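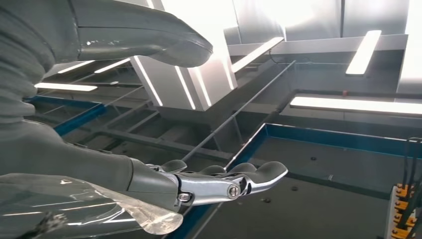

Leonilde Neves

Notice clauses in supply contracts are read late, usually after the goods have been rejected. The dispute between Livelix and Mamar shows why courts should enforce them as written.

Mamar ordered 3,000 molded parts. Clause 13 gave it 20 days from delivery to report defects "in writing, with particulars." On day 18 its buyer sent an email stating that the batch was "not acceptable" and that a report would follow. The report arrived in September, well outside the period, and listed 400 parts. The judge held that the email was enough. In my view that was wrong. 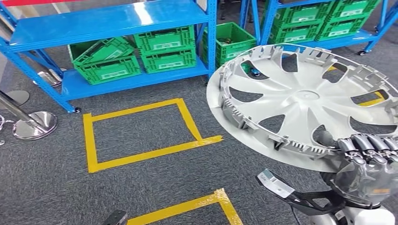

The word "particulars" must add something to the word "writing." A supplier that receives a bare complaint can't inspect, repair or preserve evidence. The burden on the buyer is small. Take a wheel cover with clips and small tabs around its outer edge: a notice saying that the clips do not hold identifies the fault in one line. A notice saying that the cover is unacceptable identifies nothing, and the time limit loses its purpose.

The judge relied on Teixeira v. Tovent, where a short notice was upheld. That clause required only "prompt notice of any claim." It said nothing about content, and the case should be confined to clauses of that type.

Mamar argued that a strict reading would be harsh. It may be. Both parties had lawyers, and either could have asked for a longer period. An appeal has been filed, and the first ground is the meaning of clause 13.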